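The Darnby Gauge

The river board's instructions for the Darnby gauge ran to 80 pages, and the new reader had been through them twice before the bus put her down at the bridge. The level was to be read at 0600 and 1800, to the nearest millimetre, and written in ink. Corrections were to be struck through once and initialled.

The previous reader had left the hut in good order. The log was volume 814. She opened it at the last entry and compared it with the chart from the float recorder. The two disagreed by 4 millimetres. She went back a week, then a month. The difference was always the same, and always in the same direction.
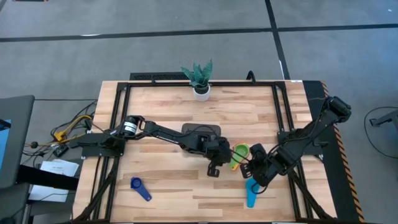

The butcher-block top and its black frame.

She checked the datum first. The brass bolt in the bridge pier was level with its certificate. She checked the float, the wire and the pulley. She replaced the pen. At 1800 she read the staff by torch and wrote down what it said, and the chart was again 4 millimetres higher.

In February the river came up over the lower steps. The instructions required hourly readings in flood, and she took them through the night, holding the rail with one hand. The difference held. Towards morning she worked back through the older volumes, Tanui paper first and then the Cisteso ones with the cloth spines, until she reached a year in which staff and chart agreed. The change came between one evening and the next morning. The handwriting did not alter – only the figure.

She rang the board at nine and gave the volume and page.
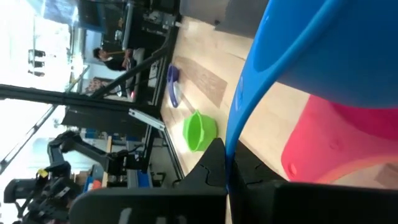

The voice on the line said that the difference was known, that it had been allowed for in every flood table since, and that if she put it right now the town's defences would be wrong by the same amount. She was asked to carry on as before.

She wrote down the time of the call. At 1800 she took the torch, went down to the staff and read it. Then she stood for a while with the pen uncapped – the ink was Generent blue-black, as specified – and entered the level.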